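# The Dressing Corner at Prandstead

Every old workshop deserves one completely frilly thing in it, and ours has a vanity table! This gallery page is for everyone who has been asking about the corner by the white partition wall: where the table came from, how it got its finish, and how to get a seat at it before a shoot or a show.

A bit of background first. Prandstead is the big open building at the Girdale end of the rail yards, and most of it is as plain as you'd expect: beams, black balcony railing, a mezzanine that everyone wants to stand on. We love all of that. But for ages anyone getting ready for a portrait had to do their hair in the washroom, elbow to elbow with whoever was rinsing brushes, and the light in there makes the healthiest person look like they're coming down with something.

Then Radoslava Slanina found the vanity at a house clearance (she'd gone for garden chairs, and did come back with garden chairs as well). It was the colour of weak tea, the drawers stuck, and it cost us 60 dollars. She sent a photo to the group chat and had four yeses before she'd reached the front of the line to pay.

## Getting it white

Omar Haddad took on the paint. The flat parts were a dream: a sand, a primer, two coats, finished over one long weekend in May. The mirror frame was a different story. All those scrolls and petals hold onto old wax like you wouldn't believe, and he went over the crest with a toothbrush and warm soapy water for 90 minutes before he'd let a drop of primer near it. I thought that was excessive. I take it back completely, the crest is the best bit.

If you're doing one yourself, thin the paint a little for the carving and use a small round brush. Go into the low places first, then drag what's left in the bristles over the high ones. We had one gummy patch at the bottom of a scroll where too much had pooled, and it took an evening to pick out and redo.

The drawers only needed candle wax on the runners. They're shallow, so they're brilliant for hairpins, safety pins, cotton buds and fashion tape, and useless for a hairdryer. Please hang hairdryers on the hook around the corner. One of the drawers is lined with a scrap of striped Utex shirting left over from Oľga Jelínek's costume bin, and I'm very fond of it.

## The gallery

I'm starting with the table in its spot and I'll put up the drawer lining and the "weak tea" photos when Radoslava digs them out.
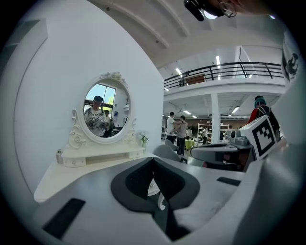 Does the mirror come off the table for moving?

It lifts off together with the little drawer unit underneath, so you need two people, one on each side, and the drawers emptied first. Carry it by the drawer unit and leave the scrolls alone, however much they look like handles.

**The oval mirror.** Floral crest up top, scrolled supports at the sides, and a big window across the room giving it lovely daylight to work with. Morning people, this is your seat.

**Small rounded knobs, small white vase.** Saron Gebreyes put her hand up to look after the flowers, and she likes them pale. I had lobbied for something loud and orange, and she was right to ignore me!

## Using the corner

The table is free with any studio booking. Write your name on the sheet beside the stairs and keep to half an hour if there's someone after you. Bring your own towel and brushes. Foundation wipes off the tabletop easily while it's fresh, hair dye doesn't, so dye jobs go to the washroom sink.

We close at 6, and the last person out of the corner tips the vase water down the sink if it's gone cloudy.

Next on the list is a proper stool. Radomír Jireš has offered one with turned legs and a seat that needs re-covering, and there's enough of the shirting left to do it if we're careful with the stripes. If you have upholstery tacks going spare, drop them in the tin at the front desk.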